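Stacking and Storage in a Shared Kitchen
Project report, Miledlow Hall group
29 March 2026

3. What we did

Our part of the project was the bowls. The other group had pans and lids. The kitchen at Miledlow has one deep cupboard for serving ware and everything in it gets stacked by whoever washed up last, so rims get chipped. Budget was 100 dollars, most of it went on shelf liner and two racks from Prasidell.

We sorted by rim width first, then by weight. Weight turned out to be the better way to do it — wide bowls can be light and the small Kanaan ones are heavy. Every bowl got 15 minutes on the table before it went in a rack: look at the rim, look at the foot, write down chips, pick a slot. Too long really, we'd cut it next time.

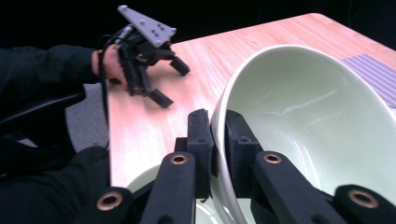 Fig. 2. Mint-green bowl on its side on the table, inside facing up.

Big glossy bowls were the hardest to check. Light streaks on the curved wall look a lot like hairline cracks, so we marked these "unsure" on the sheet and went back with a fingernail test. Should of done that from the start.

4. Problems

Rack slots too narrow for the biggest bowls. Ended up on the bottom shelf, on liner, no stacking.
Labels fell off (steam from the kettle probly).
No chip count from before July, so no real before/after comparison. Big gap in the report, we know.

5. Still to do

Second rack for the Jomen plates. New labels, the kind that stick. Re-check the "unsure" bowls and add the sheet as an appendix.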